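How to Book a Private Dining Room and Finalize Your Event Menu

Guests planning a reception, rehearsal dinner or business luncheon at Pallutar are asked to follow the procedure set out on this page. It applies to the Lamo Room, the Charvát Room and any event that makes use of both. Parties of 17 or fewer may reserve a table in the main dining room through the host desk and do not need to complete these steps.

Step 1. Confirm your guest count

Begin with a realistic estimate of attendance, including children and any musicians or photographers who will be served a meal. The Lamo Room seats 117 guests at round tables. The Charvát Room is the larger of the two and may be arranged for a standing reception of up to 300. An estimate is sufficient at this stage, but a change that moves your party from one room to the other will require a new quotation.

Step 2. Request a date

Submit the inquiry form with your preferred date and at least one alternate. Dates in June are requested well in advance, and Saturday evenings are assigned in the order in which completed forms are received. Hosts who wish to hold a June date must return the form by Sun 25 February. A date is considered held once you receive written confirmation from the events office – a telephone conversation does not reserve the room.

Step 3. Select a style of service

Three styles are offered: plated, buffet and family style. Plated service requires a choice of entrée from each guest in advance. Buffet service requires floor space for the serving line, and this reduces the seating capacity of either room. Family style is served in courses to each table and works best when tables are filled evenly.

If your program includes speeches or a presentation, please indicate the expected length on the form. The kitchen will schedule courses to fall before or after the speaking portion.

Step 4. Report allergies and dietary needs

List each guest who has a food allergy or dietary restriction on the menu worksheet, with the guest's name and table number. Please write "allergy" or "preference" beside each entry. The kitchen prepares allergy meals separately, and servers deliver them by name.
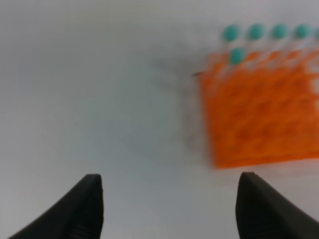

White tabletop with orange rack at right.

Requests received after the final count has been submitted will be accommodated where possible. Hosts should remind guests to identify themselves to their server on arrival, even if their needs have already been reported.

Step 5. Schedule a tasting

Hosts who have paid a deposit may attend one tasting for 2 people at no additional charge. Additional guests may attend at the listed price. Tastings are held on weekday afternoons and cover two appetizers, three entrées and one dessert from the current menu. Bring your worksheet to the tasting, as changes to the menu are recorded at that time.

Step 6. Prepare the floor plan

Floor plans are drawn up in Gosix, the online planner used by the events office. You will receive a link by email after the tasting. To complete your plan:

Open the link and select your room.
Place the head table and the dance floor, if any.
Add guest tables and assign a number to each.
Save the plan and select Submit for Review.

The events office checks each plan for clear access to exits and service doors. Plans that need correction are returned with comments.

Step 7. Submit the final count and payment

The final guest count is due ten days before the event and may not be lowered after that time. The balance is due with the final count. Payment may be made by check or credit card.

Questions about any step may be directed to Imani Obi, Events Coordinator, through the inquiry form or at the host desk during lunch hours.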